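The Fault That Only Showed Up After Lunch

By the time anyone at the Kerham plant wrote the word "cable" in the shift log, the kitting cell had been misbehaving for 9 weeks. The entries before that blamed the parts, the bins, the lighting and, on one Thursday, the humidity.

The cell's job is dull. Two arms work over a shared table, picking circuit boards and short wire harnesses and sorting them into kits for the pump controllers that Julstead assembles in the next building. People used to do it by hand, and a few still do when orders pile up. The arms went in last February, tied together by a scheduling program called Zornimard that decides which one may move and when.

For the first months it ran well. Then the right arm began to let go of things. It would close on a harness, lift, and open its fingers partway to the tray. The program kept going, because as far as it knew the part was still in hand.
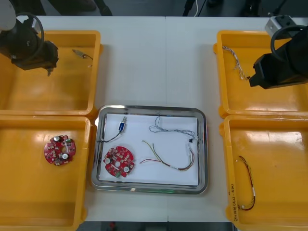 Wire was the first suspect, and a fair one. A harness doesn't lie the same way twice. It twists, springs back and catches on its neighbor, and a grip that holds a board flat will slide right off a few thin strands. The technicians spent most of a month changing finger pads and closing force. Drops fell a little, then came back.

What they had not done was sort the drops by hour. When a night shift lead finally did, using 381 logged cycles, nearly all the failures fell after 1 p.m. Mornings were clean.

The gripper cable on that arm had been clamped too tightly near the wrist. Each reach to the far side of the table pulled on it, and a conductor inside had started to break. Cold, it made contact. After several hours of running, the jacket softened, the bend got sharper, and the signal dropped out for a fraction of a second. The gripper took a lost signal as a command to open.

That last part worried the safety reviewer more than the broken wire did. A harness weighs almost nothing, but the same gripper settings were in use on a second cell at the Rawashdeh Street warehouse, lifting castings of over 7 pounds at chest height, next to a walkway.

Both sites stopped for two days. The cables were replaced and given more slack, and the default was changed so that a gripper losing its signal holds its position and halts the arm. Fixing the parts cost 70 dollars per arm. The lost production cost a good deal more, and Julstead hasn't said how much.

The plant now checks the clamps every month — by hand, with the power locked out.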